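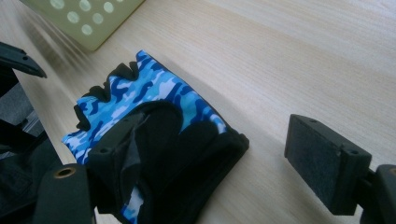

The Flidbridge Paddling Club runs flatwater trips on Galindo Lake and the lower Kimard River from spring through fall. New members tend to send us the same questions by email, so the answers are collected on this page. On gear, the club supplies a boat, a paddle and a life jacket, and you bring everything else. Gloves are optional. If you want them, a fingerless sports glove like the blue camouflage one is the type most members use, and any color or pattern will do. Read the whole page before your first trip. It was last updated in December 2009.

## Joining

**Do I need experience?**

No. You need to be able to swim 50 yards in light clothing. We ask you to sign a form saying that you can. Beginners start with the lake sessions and move to the river after 3 of them.

**How old do I have to be?**

Sixteen to join alone. Younger paddlers can come with a parent or guardian who is also a member and who is on the water with them.

**Can I try it before I pay?**

Yes. You can come to two lake sessions as a guest. Guests can't go on river trips.

**Where do I send the form?**

P.O. Box 1498, Flidbridge. Please don't leave forms at the boathouse. The mail slot there belongs to the rowing club and things left in it take weeks to reach us.

## Boats and storage

**What boats does the club have?**

Mostly 12-foot recreational kayaks, plus two tandem canoes. The older kayaks have a foot brace that slips if you push hard on the left side. If yours does this, tell the trip leader when you get back and hang a red tag on the boat.

**Can I keep my own boat at the boathouse?**

There are 7 rack spaces for private boats and all of them are taken. The waiting list is kept by Lungile Mokgethi. Spaces usually open up in August, when students move away. Boats over 16 feet don't fit.

**Can I borrow a club boat for a vacation?**

No. Club boats stay on Galindo Lake and the Kimard. Zallow Outfitters, across from the launch, rents by the day and will deliver.

## On the water

**How far do you go?**

Lake sessions stay in the north arm, inside the buoys. The regular river trip is from the Kimard bridge down to the old ferry landing, nearly six miles, and takes most of a morning with a stop. The longer trip continues to the dam portage and is listed separately on the schedule.

**When is a trip called off?**

The trip leader decides at the launch. Thunder, fog that hides the first buoy, or a river gauge above the painted line at the bridge will cancel it. Ordinary rain won't. We don't send out notices, so call the boathouse phone before you drive over if the weather looks doubtful.

**Do I have to wear the life jacket the whole time?**

Yes, zipped or buckled, from the dock to the dock. This goes for strong swimmers too.

**What if I tip over?**

Hold on to the boat and the paddle and wait. The leader will come to you. We practice this in the second lake session, in water about chest deep, so bring dry clothes that day and leave them in the car.

**My hands get sore. Is that normal?**

It is for the first few trips. Most people grip too hard. Loosen the upper hand as you push and let the shaft rest between thumb and fingers. If you blister at the base of the thumb, tape it before you go out. Gloves help some people and bother others – fit matters more than padding.

**Can I bring my dog?**

In the canoes only, and only if everyone else in the canoe agrees. Dogs aren't allowed on the dam portage trip.

## Parking and the launch

**Where do I park?**

In the gravel lot above the launch. The paved strip next to the ramp is for trailers. The county does ticket there.

**Is there a bathroom?**

There is one at the picnic area, 500 feet up the road. It is locked in winter. There is nothing at the ferry landing.

**How do we get back to our cars after a river trip?**

We leave a few cars at the landing beforehand. If you can drive one down, come half an hour early. Drivers get a ride back up with Gwilym Gronow, who has the van. Take your keys with you in the boat, in something that closes.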